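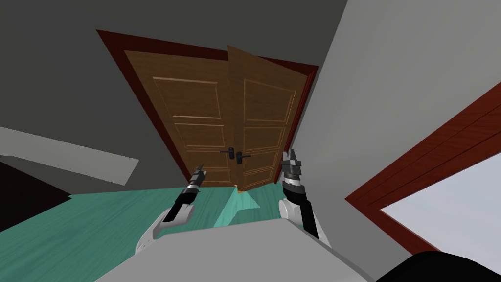 Will the side entrance stay open while the main entrance doors are replaced?
Access through the side entrance continues on the present hours until the main doors are handed over.

Fludbridge Hall Management Board
Minutes of the meeting held in May 2023

Chair: Kwame Amoah
Apologies: none received

1. Minutes of the previous meeting
The February minutes were approved with one correction. Item 6 should refer to the boiler service contract and not to the boiler insurance.

2. Matters arising
2.1 The revised hire agreement has been issued to all regular users. Two signed copies are outstanding.
2.2 The damp reading in the north store was repeated. The level is unchanged. To be read again before the heating season.

3. Main entrance doors
3.1 The Chair reported that two quotations had been received, from Pakel and Ferrand. Both cover removal of the existing pair, supply and hanging of a new pair, closers, seals and making good. Pakel excludes disposal.
3.2 Ferrand's lead time is 17 weeks from order. Pakel gave no lead time in writing. The Chair to obtain one.
3.3 The board discussed whether the new doors should open outward. The fire risk assessment recommends outward opening for any room with a capacity over 60. Both firms to confirm that their price allows for this.
3.4 Hardware. Lever handles were preferred over knobs. The finish was left open. A request for a keypad lock was discussed and not adopted, as the key register is working adequately.
3.5 Opening force at the handle was raised by the access subgroup. The closer is to be adjustable and set on site, with the reading recorded in the building log.
3.6 Decision on the contractor deferred until the items in 3.2 and 3.3 are answered.

4. Hall floor
4.1 Bustach inspected the floor and recommends sanding and three coats of sealer. The hall would be out of use for 3 days, plus curing time.
4.2 Agreed to place the work in the summer closure. Chairs to be stacked in the committee room, not in the corridor.

5. Finance
5.1 Hire income for the quarter was in line with budget.
5.2 An invoice for $297 for emergency lighting tests was approved for payment.
5.3 The deposit for one-time bookings was raised to $100. Existing bookings are not affected.

6. Other business
6.1 The outside tap is leaking at the spindle. To be added to the plumber's next visit.
6.2 The notice by the kitchen hatch still gives the old emergency number. To be replaced.

Actions
3.2 Written lead time from Pakel: K. Amoah
3.3 Confirmation of outward opening, both firms: K. Amoah
4.2 Floor dates to be fixed with Bustach: bookings clerk
6.2 New kitchen notice: secretary

Next meeting: date to be circulated by the secretary.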